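**Ticket 1492 - Label printer at Flevcombe dispatch skipping every second label**

Status: Resolved
Opened by: Ok-hee Ryu
Assigned to: Henk Dewulf
Opened: 30 Jan 2024

**Reported fault**

The Savora thermal printer on the dispatch counter feeds one blank label after each printed one. Started after the Maes label stock was swapped in. Restarting the printer and the PC made no difference. Orders are going out with handwritten labels in the meantime.

**Log**

HD - Asked Ok-hee to hold the feed button until the light flashed twice, then let go. Printer ran out four labels and stopped partway down the last one, so it isn't finding the gap.

HD - Driver was set to continuous media. Changed to gap media and set label height to 60 mm. Test page printed correctly. Batch of seven from the order system still skipped.

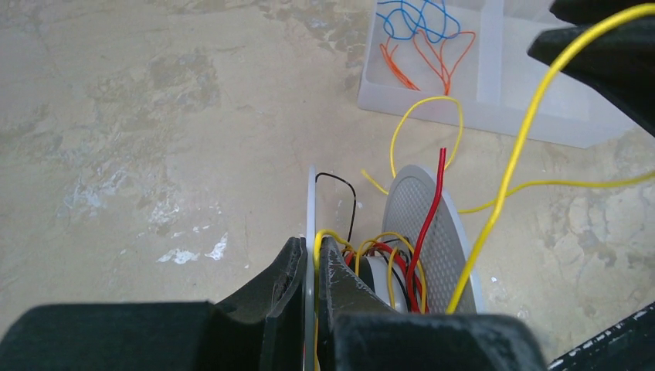
HD - The order system sends its own page size and overrides the driver. The Sarnosetti template had a height of 269 points, left over from the old tall labels. Corrected the template and saved it under the same name so the shortcut on the counter still works.

OR - Ran the morning's orders again. No blanks, but the barcode is now very light down the left side and the scanner won't pick it up.

HD - Cleaned the printhead with an isopropyl wipe and left it to dry before closing the lid. Darkness was at the factory setting, so I raised it two steps. Left side is now the same colour as the rest.

OR - Scanner reads them on the first go. Happy to close.

**Cause**

Wrong media type in the driver, and an old page height in the order template. The faint print was a separate fault - dirty printhead.

**Follow-up**

- Same template is used at the returns desk. Needs checking before they open the new stock.
- Ok-hee to order more wipes.
- Next printhead clean due in March.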